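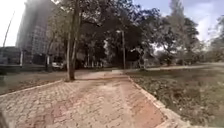

A paved walkway with kerbs on both sides, bending right beyond the trees.

Fastis is a software package that keeps small wheeled robots on footpaths. It takes pictures from a forward-facing camera, decides which parts of them can be driven on, picks a line through those parts and turns the line into wheel speeds. It does not need a map or satellite positioning, although it will accept both and, in the default settings, ignore them. The current major version is 2, released on 13 January 2020.

Name and origin

The name is a shortening of an earlier and longer one that its authors have asked people to stop using. Fastis was developed at Gudis, a small firm that had been writing warehouse navigation code and found that its floor detector, trained on painted concrete, regarded the whole of the outdoors as an obstacle. Most of the early work went into persuading it otherwise.

Structure

The package has 3 parts, which run as separate processes and may be replaced one at a time.

Perception labels each pixel as path, edge, verge or other. "Other" covers trees, buildings, parked vehicles, sky and anything else the robot should not be driving on, and is by a wide margin the most reliable of the four labels.

Planning is handled by Kikex, which was at first a separate project and still has its own bug list. Kikex projects the labels on to a flat ground plane and draws a set of candidate arcs across it. Each arc is scored on how much path it covers, how close it comes to an edge and how far it departs from the last arc chosen. The final term was added after a trial robot met a bend and, unable to choose between two nearly equal arcs, took them in turn.

Control follows the winning arc. It is the smallest part and the oldest, and its comments are in places older than the code they describe.

Edges

A kerb is the easy case. It gives a long, fairly straight line that meets its opposite number near the horizon, and Fastis fits the pair together so that one side can stand in when the other is hidden. Where the paving simply gives way to soil there is no such line, and dust tends to spread over the join until brick and earth are much the same colour. In these conditions the software relies on texture: the joints between pavers are regular and the ground beside them is not.
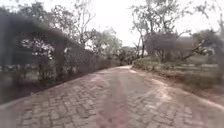 Brick paving between hedges, with bare soil along both margins.

Texture has a drawback, in that it disappears with distance. A herringbone pattern that is plain at the robot's front wheels becomes a smooth smear further along, and a smooth smear is also what dry earth looks like. Fastis therefore trusts the near part of the picture for detail and the far part only for general direction. Users who raise the far weighting to get a smoother ride usually get one, for a while, along the verge.

Light and shade

Shadows are the commonest source of complaints. The boundary between sunlit and shaded paving is often sharper than the boundary between paving and grass, and early versions would stop at it politely, as at the edge of a cliff. Version 2 compares the colour of each patch with its neighbours on both sides of a brightness step, and treats the step as shade if the joints run on through it.

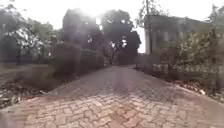 Driving towards a low sun remains harder. Glare lifts the dark tones and washes out the upper part of the picture, so the horizon estimate drifts and the ground plane tilts with it. The suggested remedy is to fix the horizon by hand from the camera's mounting angle. This works well on flat ground, and the manual recommends flat ground.

Tooling

Recorded runs are replayed in Sirko, a viewer that shows the labels, the candidate arcs and the wheel commands side by side. The reference run supplied with it is 1094 frames long and is used for regression tests. Sirko can step backwards, a feature added in April following many requests, and lists the 6 tuning values that users are expected to change. The remaining values are marked "do not edit" and are the main topic of the support pages.

Limitations

Fastis assumes that there is one path and that it is wider than the robot. Forks are resolved in favour of the wider branch, which has led robots into car parks. Fallen leaves are read as verge when dense and as path when scattered, with no agreed point at which one becomes the other. Wet paving is described in the manual as "supported", without further detail.

See also: Kikex; Sirko; Visual path following; Ground plane estimation

Contact the editors | Copyright and reuse | Back to top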